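I got to Tratstead in November expecting rain, and I got it, plus a very wet dog who belonged to the woman I'd come to meet. Nadine Sleiman runs the walking tours for the lantern weekend, and she'd told me to find her at the bakery by the bridge at 7 a.m. "If you come at eight you'll miss the rolls," she'd written. She was right to warn me! They were down to a single tray.

The lantern weekend goes back further than anyone I talked to could say for sure. People carry paper lanterns from the upper church down to the river, they eat barley soup on the way, and somebody's uncle always plays the accordion too fast. Nadine grew up with it.

"My grandmother had me folding paper when I was four," she told me. "I was terrible. My lanterns looked like squashed hats. She hung them up anyway, right over the front door."

Now she takes groups of visitors along the route, two walks a night, and she keeps it to 37 people per weekend. I asked if she was ever tempted to squeeze in a few more (I'd nearly missed out myself). She laughed and shook her head.

"There are 369 steps on the way down, and they're narrow. I want to be able to hear everybody behind me. Also the soup pot is only so big."

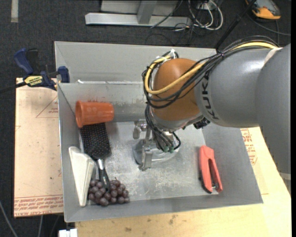 I wanted to know what first-timers get wrong, and she had a whole list ready. Shoes, mostly. People show up in smooth soles and hang on to the railing for dear life. And they eat a huge dinner first, which she thinks is a shame with so much food being handed out of kitchen windows.

"Come hungry, bring a cup," she said. "If you have your own cup, you get served first. It's an old rule and I didn't make it up, but I do enforce it."

The walk takes 90 minutes if you don't stop, and you will stop. My favorite part was Harms Lane, where the families put their lanterns on the window ledges and turn off every lamp indoors. A little boy handed me one with a fish painted on it and then wanted it back, so we negotiated.

For getting there, Nadine suggests staying over in Nultano, one valley along, and catching the late afternoon bus. Rooms in Tratstead itself go to cousins and old school friends months ahead.

Before I left I asked if she still folds her own lanterns. "Every year," she said, pouring me the last of the coffee. "They still look like hats."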